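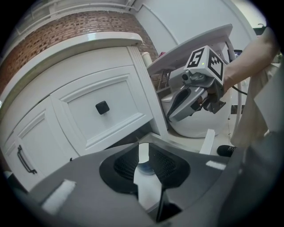
Cuaderno n.º 38

Escuela Tiston de Bienestar en el Hogar
Apuntes de la unidad 2: el incienso y los aromas de la casa
Profesor: Sugeng Mangundap

Queridos alumnos y alumnas, en la unidad de enero hablamos del orden y de la luz, y quedamos en que dejaríamos los aromas para cuando tuviéramos la casa un poco despejada. Pues ya estamos en ello. Os pido que leáis estas hojas con calma, si puede ser con una infusión al lado, y que apuntéis en los márgenes todo lo que se os ocurra (los márgenes anchos los he dejado a propósito, que ya os voy conociendo).

Un poco de historia

Quemar resinas es una costumbre viejísima. En Egipto se ofrecían incienso y mirra en los templos, y el kyphi, aquella mezcla de resinas, vino, miel y pasas, se preparaba con recetas que se grabaron en las paredes. En Japón el incienso acabó siendo un arte con nombre propio, el kodo, en el que se dice que el aroma no se huele, se «escucha». A mí esa expresión me parece preciosa y os la repetiré más de una vez a lo largo del curso, así que id acostumbrándoos.

En América, el copal cumplía un papel parecido en las ceremonias mesoamericanas, y todavía hoy se quema en muchas casas mexicanas cuando se monta el altar de muertos.

Formas de presentación

Varilla con alma de bambú: la más corriente en las tiendas. Al aroma se le suma siempre un fondo de madera quemada.

Varilla sin alma: más frágil y más limpia de olor. Es la que usaremos en clase.

Cono: concentra mucho humo en poco tiempo. Bonito para una entrada amplia, excesivo para un dormitorio.

Resina en grano: necesita carboncillo y un cuenco con arena. La veremos con detenimiento en el taller Plerkham, y hasta entonces os ruego que no la probéis por vuestra cuenta.

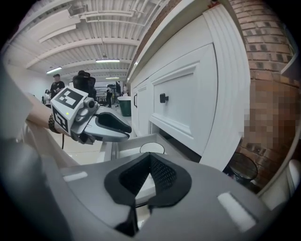 Pulsera de cuentas oscuras en la muñeca.

Una intención antes de encender

Hay quien acompaña el encendido con una frase, quien respira hondo tres veces y quien sencillamente abre la ventana y mira un rato a la calle. Todo vale. Quienes seguimos estas tradiciones creemos que el gesto ayuda a marcar un antes y un después en el día – y aunque uno no crea en nada de eso, parar un momento sienta bien. Eso sí, estas prácticas no curan enfermedades ni sustituyen al médico, y así lo digo siempre en el primer encuentro.

Precauciones

Ventilad antes y después. Nada de incienso con bebés en la habitación, con personas asmáticas ni con pájaros, que son delicadísimos. El incensario, sobre una superficie firme y lejos de cortinas. No dejéis nunca una varilla encendida al salir de casa, ni siquiera «un minutito».

Ejercicio para casa

Elegid una sola fragancia y quemad media varilla al día durante 30 días, siempre en la misma estancia. Anotad la hora, cómo llegabais y cómo os sentíais al apagarla. Si preferís trabajar sin humo, el sándalo en difusor también sirve. Entrega de la libreta: 2026-04-24, en el aula Alta.

Material

Varillas sin alma, incensario de cerámica y arena fina. Quien quiera encargar el lote en la tienda Keane puede dar la referencia 3166 y se lo apartan. Las dudas, al final de la clase o por escrito, como os resulte más cómodo.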